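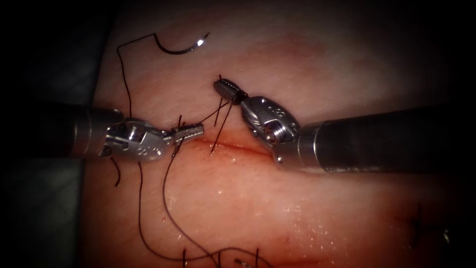
Comparativa de pinzas para sutura asistida: hilo del área de robótica de Govdale
Tiempo de lectura: 3 min

1/ El área de robótica quirúrgica de Govdale comparte en este hilo el estado de su comparativa de pinzas portaagujas. El trabajo se realiza sobre almohadilla de tejido simulado, con sutura oscura y aguja curva. Coordina Violeta Aravena.

2/ Se evalúan dos juegos de pinzas, identificados internamente como Dekker y Finex. Ambos se montan en los mismos brazos y con el mismo controlador, de modo que las diferencias registradas correspondan a la pinza — o, en todo caso, a su articulación distal.

3/ El protocolo comprende la toma de la aguja, el paso por ambos labios de la incisión, el cambio de mano, el anudado y el corte del hilo. Cada operador completa la secuencia con los dos juegos antes de que se le comunique resultado alguno.

4/ Hasta noviembre se han registrado 1.288 pasadas de aguja. De ellas, 452 incluyen anudado completo con ambos instrumentos. El objetivo de la campaña es alcanzar 2.000 pasadas.

5/ Las mordazas estriadas son el elemento que más atención ha recibido. Una estría profunda sujeta bien la aguja, pero puede dañar el hilo cuando se tensa el nudo. Nanna Hafstein revisa con lupa los cabos cortados y anota el desgaste por lotes.

6/ Con el juego Dekker, los operadores comunican un cierre más firme y una muñeca algo voluminosa cuando las dos puntas trabajan muy próximas. Con el juego Finex, el acercamiento resulta más cómodo y la aguja gira con mayor frecuencia durante el cambio de mano. Son valoraciones provisionales.

7/ En cuanto a las cámaras, se comparan una vista fija del campo y una vista próxima, montada en la muñeca. En la segunda, los instrumentos entran por la izquierda y el vástago desenfocado tapa parte de la mitad inferior. A cambio, la punta de la aguja se distingue entre las mordazas negras, casi en contacto con las plateadas, y los nudos ya hechos quedan arriba a la derecha.
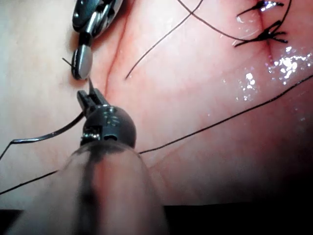

8/ ¿Puede usarse el mismo controlador con ambos juegos de pinzas?
Se usa el mismo controlador, con un perfil de fuerza de cierre distinto para cada juego. El cambio de perfil se efectúa con los brazos en reposo y queda anotado en el registro de la sesión.

9/ Los reflejos sobre superficies húmedas siguen siendo una dificultad para el seguimiento automático del hilo. Gualtiero Rizzi ensaya una iluminación más lateral y un tiempo de exposición menor. Los datos obtenidos con cada ajuste se guardan por separado y no se mezclan en el análisis.

10/ El registro de vídeo y fuerzas se almacena en Trustora, con acceso restringido al equipo. Las solicitudes de consulta por parte de grupos académicos deberán dirigirse a Bernadette Marchal, con indicación del uso previsto y del responsable del proyecto.

11/ Queda pendiente la repetición de la serie de anudado con el juego Finex, tras el ajuste de la fuerza de cierre. Nataša Kneževič publicará en esta misma cuenta la tabla de resultados — con los criterios de exclusión aplicados — una vez cerrada la campaña.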